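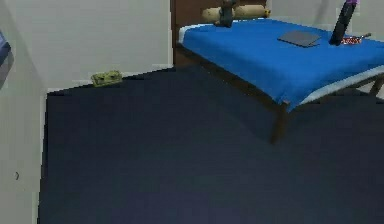
Glaze on a loaf cake is usually judged by the eye, and the eye is a poor instrument when the crust is dark. In our rye and honey loaves, baked after the Lunditz recipe, the sugar layer was applied with a flat brush while the cakes were still in their tins. A good layer stays visible from the side as a narrow light edge over the crust, in the same way that the thin pale baseboard remains easy to see against the dark blue floor. When the edge had disappeared, we recorded the glaze as absorbed, even if the top of the cake was still sticky to the finger.

We prepared 12 loaves for each of the two glazes. The first, called Mikar in the tables, is a cooked glaze of sugar and water. The second, Seo, is stirred cold from powdered sugar and lemon juice. All loaves were stored under paper covers on the same shelf, and each was examined every morning for nine days. The covers were lifted only for the examination — we learned in April, during the first trials, that frequent opening dries the corners.

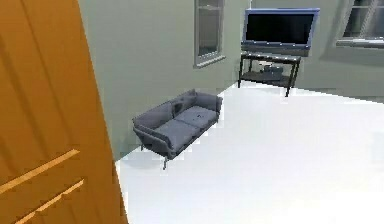 3.2 Cutting and tasting

The loaves were cut with a serrated knife, which was wiped between the slices. The end pieces were not given to tasters. Each taster received one slice from each glaze group, on plain white plates, and was asked to eat the crumb first and the glazed crust after it. Some tasters preferred to eat both together, and their sheets were kept but marked.

In total we received 80 sheets. The words "sharp" and "fresh" were written often for Seo, while Mikar was mostly described as "clean" or "too sweet." A few sheets used the word "sandy" for Mikar, always on the last days of storage. We believe that the cooked sugar had begun to form crystals again, but we did not test this with a microscope.
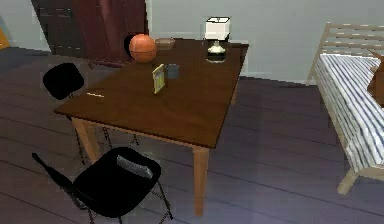 Figure 2. Rendered room with a table; a basketball, a shallow bowl and a lamp are on the top.

The cold glaze lost its side edge earlier than the cooked one. On the upper crust the difference was smaller, and on loaves with a deep crack it could not be judged at all, as both glazes had run into the opening. These loaves remained in the tasting but were left out of the edge records.
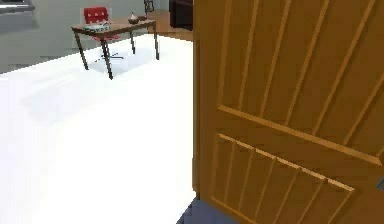 3.3 Limits of the method

All flour came from one mill, Ulteria, and from one delivery. A rye flour with more bran would probably drink more of the glaze. The brush is also a weak point of our work: it does not put the same amount of sugar on every loaf, and we would weigh the cakes before and after glazing if the study were repeated.

This site uses cookies to remember your reading settings. Accept | Decline

Shares: 9 | Comments: 2

Contact the editors | Back to top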